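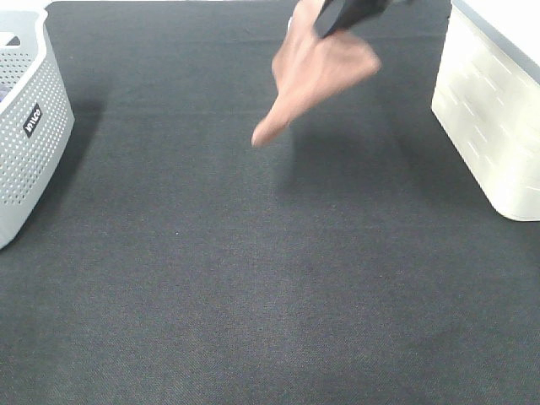 Betreff: Re: Rollski-Wochenende am Kimau, Anmeldung und Strecke

Ihr Lieben,

vielen Dank für die vielen Rückmeldungen, ich habe mich über jede einzelne gefreut, auch wenn ich mit dem Antworten wieder nicht hinterherkomme! Erst einmal zu Svens Mail:

> Am 2019-07-23 schrieb Sven:
> Hallo Ingvild, gilt die Anmeldung vom Juni noch
> oder müssen wir uns neu eintragen? Und laufen die
> Jüngeren wieder die lange Runde? Meine Tochter
> fand den Anstieg letztes Mal ziemlich happig.
> Gruß, Sven

Lieber Sven, wer im Juni auf der Liste stand, steht auch jetzt noch drauf, da müsst Ihr gar nichts tun. Und nein, die lange Runde bleibt den Großen vorbehalten. Für die Jüngeren stecken wir auf dem Parkplatz unten 800 Meter ab, schön flach und mit gutem Belag, da können sie in Ruhe am Diagonalschritt feilen (und hinterher Eis essen, das war ja beim letzten Mal der eigentliche Höhepunkt).

Die Erwachsenen treffen sich oben an der Schranke. Bitte denkt an Helm und Warnweste, ohne lasse ich wirklich keinen auf die Straße - auch die alten Hasen nicht. Wer keine eigenen Rollski hat, meldet sich bei mir, ich kann noch 2 Paar verleihen, beide mit klassischer Bindung.

Die Unterkunft kostet für unsere Gruppe zusammen 485 Euro, das teilen wir am Ende durch alle, die dort schlafen. Bettwäsche bitte selbst mitbringen.

Und falls jemand noch Platz im Auto hat: schreibt es gern hier über die Liste.

Ganz herzliche Grüße und bis bald
Ingvild Berge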